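# Remote Demonstration Program – Frequently Asked Questions

Last revised Tue 29 July. Questions not covered on this page may be sent to Agathe Bouvier, program coordinator.

**Who may record demonstrations?**

Any registered participant who has finished the Prosel introductory session. Staff of the Lebrun laboratory are registered automatically.

**Do I need access to a physical robot?**

No. All tasks in the present round are carried out in the Hosetti simulator, which participants operate from their own computer with a hand controller or a keyboard. Hand-guided sessions on the physical arm will open in August.

**What does the operator see?**

The main view looks down on the work surface from the arm. A second, fixed view can be switched on under Settings – it is off by default.

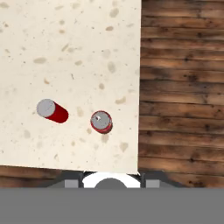

*Can task in the simulator, one can upright and one on its side.*

**How many demonstrations are required?**

Each participant is asked for 50 accepted demonstrations per task. Submissions beyond 100 are stored but are not reviewed in this round.

**Which can should be handled first in the can task?**

Either. The written instruction shown at the start of each episode states where the cans must end up, and the order is left to the operator. Please do not push a can over in order to change how it lies.

**What happens if I drop an object?**

If it remains on the table, continue and complete the task. Such episodes are accepted and should be tagged "recovery." If it falls to the floor, end the episode and select Discard.

**May I pause during an episode?**

Pauses are permitted between episodes only. An episode with no controller input for 77 seconds is closed by the system and does not count toward the total.

**Why was my demonstration rejected?**

The reviewer's note appears beside the episode number in Sestero. The most frequent cause is an episode ended while the gripper is still closed on the object. Rejected episodes may be recorded again at any time before the round closes.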